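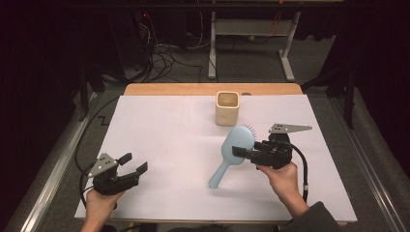 Ekcombe Field pregame safety walk, with comments
Walked by Hammad Bangash, Sep 17, 2022, starting two hours before kickoff

Thanks as always to everybody who came out early. I know my comments run on, but Coach Drummond told me last year she'd take too many words over a blank box, so blame Ailsa!

1. Playing surface, goal line to goal line
OK with comment. The grass is in lovely shape for this point in the season. There's a soft patch near the north 37, on the visitors' side, where the sprinkler head was replaced. I walked it in cleats and it held, but I'd like the referee shown where it is before the coin toss.

2. Sprinkler heads and drain covers
OK. All down and flush.

3. Goalpost padding
FIX BEFORE KICKOFF. South post pad has slid down again and the top strap is hanging on by a few threads. Faisal Rizvi has a spare strap in his truck (bless him) and was putting it on when I moved along. Please look at it again at halftime.

4. Pylons and yard markers
OK. One of the weighted markers is split on the bottom, so I swapped it for the old orange one from the shed. It's ugly but it's soft.

5. Sideline clearance
OK with comment. Benches, coolers and the Doretti kicking net all need to be at least 4 yards back. The net was much too close when I got here and I dragged it back myself. Kickers, please leave it where it is, even if the sun's in your eyes.

6. Home bleachers
OK with comment. Posted limit is 710 and the sign is readable again now that the hedge has been cut. Row 12 has a loose foot plank at the aisle end. Taped off for today, bolts on order.

7. Helmets and shoulder pads
52 helmets checked with Hina Shaikh, our trainer. Two pulled, one for a cracked face mask clip and one for a chin strap that wouldn't snap. Both players have been refitted. Hina also asks that nobody borrow a teammate's helmet in warmups, and I'll second that.

8. Medical and emergency access
OK. Gate B unlocked, lane clear, Hina has the key and so do I. AED light is green. Splint bag restocked.

9. Weather
Clear. Irfan Swati is watching the lightning app from the press box and will radio the referee directly.

Still open from March: handrail paint by the visitors' ramp.

Signed, H. Bangash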